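Chapter 2
Serving Fruit at the Table

Güven Çetinkaya

In the kitchen of the Berkedstead guest house, where I worked for 14 years, the fruit was always the last thing we put out. Guests often remembered it better than the soup. In this chapter we study the plain fruit plate: which plate to take, which fruit to set on it, and in which order.
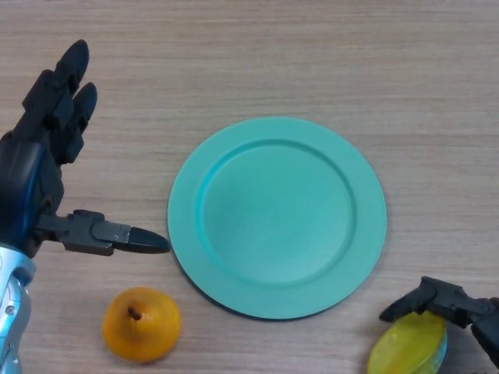 Begin with the colour of the plate. White is safe, but a teal or soft green plate makes yellow fruit look brighter. Choose one with a wide rim, and keep the rim free. The fruit belongs in the well.

A pear should be served when the neck gives a little under the thumb. Star fruit is ready when it is yellow and only the edges of the ridges begin to turn brown.

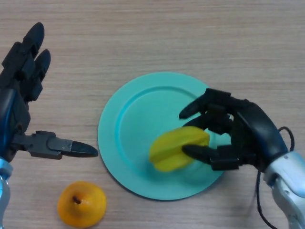

Place the longest fruit first and let the round ones lean on it. For one person, roughly 200 grams is enough. Cut fruit should not stand longer than 60 minutes in a warm room.

Key words: rim, well, ridge, ripe, portion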